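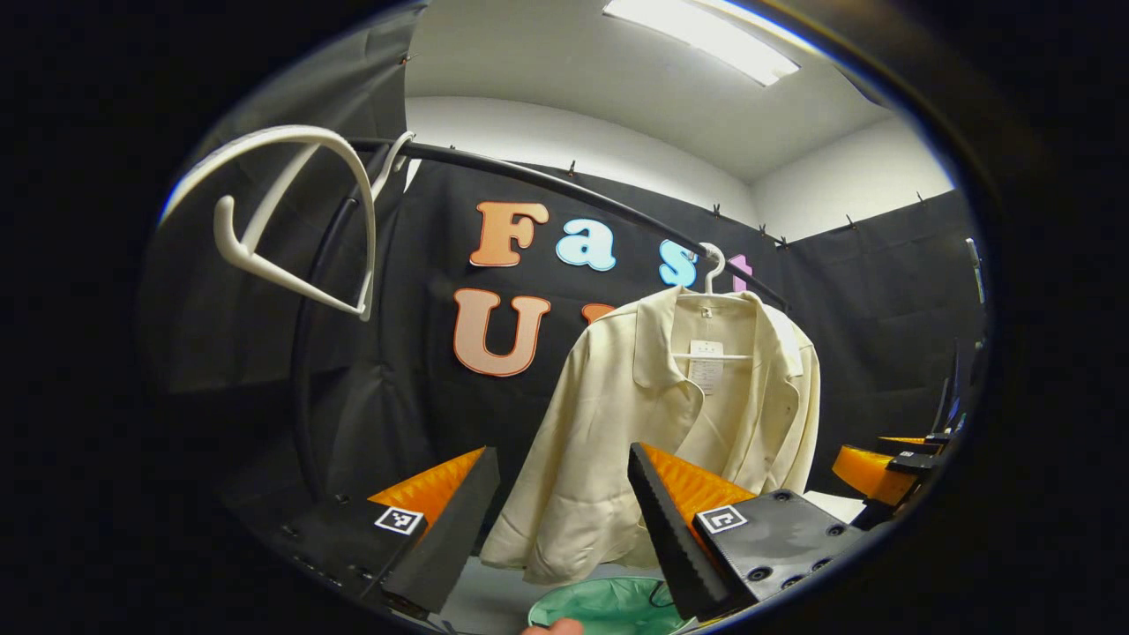 Home Projects Reports Contact

Progress report, March
Aurelia Fuchs, Sovness Clothing Reuse

Sorting of the Brurkilov donation is now well under way. We have checked 1192 garments, and 525 of them have been passed for the rail. Each piece is hung and tagged before it is priced — the cream jacket on its white hanger has its paper tag pinned near the neckline, where staff can read it without taking the garment down. Shirts and jackets go first. Knitwear will follow once the second rail arrives from Lüthi.

A further 396 items need mending or washing. The rest are set aside for the rag merchant, who collects on Saturday. We are still short of hangers and have asked Prolta for a price.
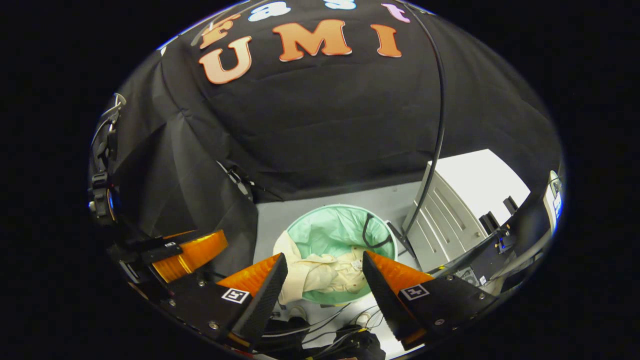
Cream garment over the rim of the lined bin, by the black curtain.

Spending is within the agreed budget. The 4 lined bins were bought from the small equipment line, and we do not expect to need more before the next report.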